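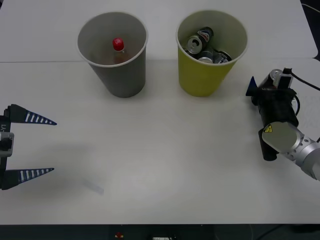 Figure 4. Paper cups on a white tabletop, one holding a plastic bottle and one holding drink cans.

3.2 Drinks at league matches
Amateur handball in the Idinano league is played in short evening rounds, and most clubs sell drinks at the hall door. We asked 59 players from four clubs what they drank before, during and after a match in May. Answers were grouped by container, since players remembered the container better than the amount. A small bottle with a screw cap, like the one in the gray cup in Figure 4, was coded separately from aluminum cans, such as those in the yellow cup. Mixed answers were coded twice.

Players at Ševčík named bottles most often, both in training and on match days. Cans were named mainly after the final whistle. Goalkeepers gave shorter answers than outfield players, and we did not analyze them as a separate group. Matoušek and Saha coded all 270 answers independently; Procházka settled the cases where they differed. Answers that gave no container were left out of the comparison between clubs but kept in the totals for each phase of play.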